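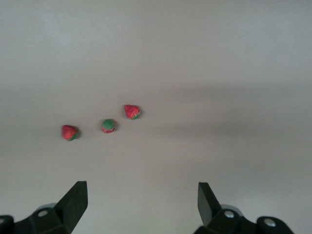 Before the first use, choose a place for the Rakulora fruit set where the pieces can lie apart from each other. A low table or a tray with a raised edge will do. Set out only a few pieces to begin with, well spaced, such as three strawberries on a plain pale tabletop, where the red shows up clearly and a child can pick out one berry at a time. The berries may come to rest on their side or with the green top facing up. Either position is fine for the activities in this section.

4. Setting out and putting away

4.1 Unpacking

1. Open the inner bag and tip the pieces gently on to the table.
2. Remove the paper tag from each piece. Cut the thread close to the knot – do not pull it.
3. Press each piece between finger and thumb. It should spring back within a few seconds.
4. Check the join where the green top meets the red body. If a join is loose, put the piece aside and see 4.4.

Note: Pieces packed flat for a long time may keep a dent. Leave them out overnight before checking them again.

Caution: Not suitable for children under three. Throw away the tags, threads and inner bag before play starts.

4.2 First activity: picking in a row

1. Wipe the table and dry it.
2. Place the berries in a slanting row, with a gap of a hand's width between them.
3. Put the Flonda bowl at the end of the row nearest the child.
4. Ask the child to pick up the nearest berry by its sides and drop it into the bowl.
5. Carry on along the row until it is cleared.
6. Set out the row again with the tips pointing different ways.

Children who find this easy can use the large tweezers from the Yupanqui tool pack (sold separately). Grip the berry across its widest part. Gripping by the green top will wear the stitching in time.

Note: A session of 10 minutes is enough for most children at first.

4.3 Cleaning

1. Brush off crumbs and fluff with a dry, soft brush.
2. Wipe marks with a damp cloth and a little mild soap.
3. Press in a dry towel and leave to air on a rack, away from radiators.

Do not machine wash, tumble dry or iron. Do not soak – the filling takes a long time to dry and may smell. Test the soap on the underside of one piece first, as strong soaps can lift the red.

4.4 Storage and spare parts

Keep the set in its Paltport box with the lid closed. The box holds up to 80 pieces in one layer of trays. Heavy items on the lid will flatten the fruit underneath.

Spare berries are listed as part 11 and spare bowls as part 89 on the order form at the back of this manual. Send the form to Hanane Badawi, Spare Parts. Questions about repairs go to Dirk Aerts at the same address. Please enclose the damaged piece if a join has come apart.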